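About the Kudo Cell
Nultstead School of Technical Trades

Kudo is the door-opening cell at the back of our automation shop, and it's the first machine every new student here learns to look after. It has one arm on a fixed base, a row of doors to pull, and a simulator called Colline that runs the same jobs on screen. We love this thing! Students come in thinking a door is the easy part, and by the end of January they can talk your ear off about hinge drag.

Shadi Akl set up the cell and still runs the maintenance course. Shadi's rule is that you learn the machine by keeping it going, so students start with the wrist bolts, the cable run and the air lines, and write up what they find in the Danier log (a fat green binder, named after the bench it lives on). Programming comes later.

Every setup begins in Colline. Students load a room, place the doors and set the handle position before the real arm gets any power. Then they run the pull 30 times in simulation with small changes to the start pose, and go back over the runs that missed. Most misses come down to the base offset, and fixing that on screen takes a minute or two - fixing it on the floor can eat up a whole morning.
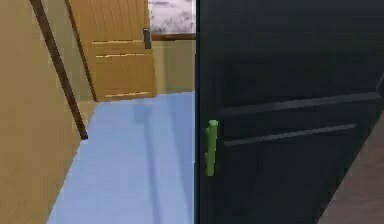 A room in the Colline simulator, with the green handle on the black door.

Once the simulated runs look right, we move out to the cell. Two students work together, one at the pendant and one at the stop button, and they jog the arm to the handle at low speed. They check the home marks, touch off the tool and compare the numbers with the ones in Colline. If anything is off, they go back and find out why before the next pull.

The doors need care too. Hinges get cleaned and greased every 700 pulls, handles get checked for play, and the gripper pads are swapped as a pair, even when only one looks worn. Spare pads are in the second drawer at Danier, next to the torque wrench. Please put the wrench back!

We rebuilt the wrist joint over the break, and the students did all of it, from draining the old grease to the final calibration. It was a great couple of weeks, messy and loud, and the new seal kit is already in the log with part numbers for whoever does the next one.

Visitors are welcome in the shop whenever a class is running. Ask for Shadi at the front desk, and bring closed-toe shoes. Safety glasses are on the rack by the shop entrance.

Page updated January 10, 2024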